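How do you keep homemade extract samples from getting mixed up?

Walid Daher
Posted August 2022

I started making vanilla and citrus extracts in May and now I've got jars all over the pantry. I want to give friends small tasters before I commit to big bottles for the holidays. My labels keep smearing, and I can't remember which batch is the three-bean one. What do you all put your samples in, and how do you mark them?

Makis Antoniadis

I went through this last year with orange peel and cardamom – what a mess, every jar in the house smelled like the other one! I gave up on the fancy bottles and went with small clear glass vials with white caps. You can write a batch number on the cap with a fine paint marker and skip the paper label completely.

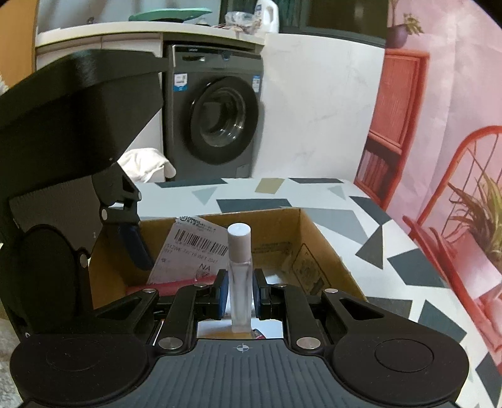 What I write down for each batch

Start date, what went in, how much, and the proof of the vodka. I keep it all in one notebook and only the batch number goes on the cap. I'm on batch 56 now and I can still look up every one of them. For a taster I fill 3 milliliters, and that's plenty for someone to put in a cup of whipped cream. Oh, and fill over a tray (I ruined a nice tablecloth).

Ryota Kubo

masking tape and a pencil. pencil doesn't run when alcohol gets on it

Tatsuya Ueda

Makis covered most of it. I'd just add that citrus ones should stay in a dark cupboard, mine went kind of dull on the windowsill. Also don't buy a case of 200 vials like I did unless you have a LOT of friends. I still have most of them in the garage.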